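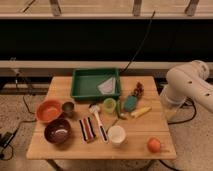

Millier arm, first season with it: worth the money?

I put off writing this until we'd had the arm for 3 months, mostly because the first couple of weeks with any new machine are all excitement and no opinions. So, opinions!

We bought one Millier to do tabletop sorting and put-away tests, the kind where you cover a table with bowls, cups, a tray, some fruit, a bit of cloth, and see how much of it the arm can deal with. I'd looked at the Kirui as well, and on paper it's the cheaper buy. But the Kirui quote left out the gripper, the mounting plate and the controller license, and once I'd added those back in (grumbling the whole time) the gap was tiny. Please do this sum before you fall in love with a price!

The good stuff first. It's quiet enough to talk over, the casing wipes clean, and setup took me one long afternoon. The joints move smoothly at low speed, and low speed is where you'll spend your life if you work with paper cups. Round fruit it handles nicely. Cloth is hit or miss, and thin things lying flat are still a pain, so if your work is mostly utensils I'd budget for a second set of fingertips right away. Ours were $161 from Derkness, who were lovely on the phone and slow with the box.

Things I forgot to budget for: longer cables (buy them, the ones you get never reach where you want the power adapter to sit), a sturdier table, and props. Props sound silly until you've spent about $50 on bowls and sponges and still want more colors. I'd put a line in the plan for them.

My real gripe is the service plan. Vasatport sells it in blocks of 2 years, you have to pick one at checkout, and the page doesn't say whether the gripper is covered. I had to email twice. (It is, but the fingertips aren't.)

Would I buy it again? Yes, though I'd order the spare fingertips the same day and ask for the full quote in writing. Four stars from me, and I'd go up to four and a half if they'd sort out that checkout page.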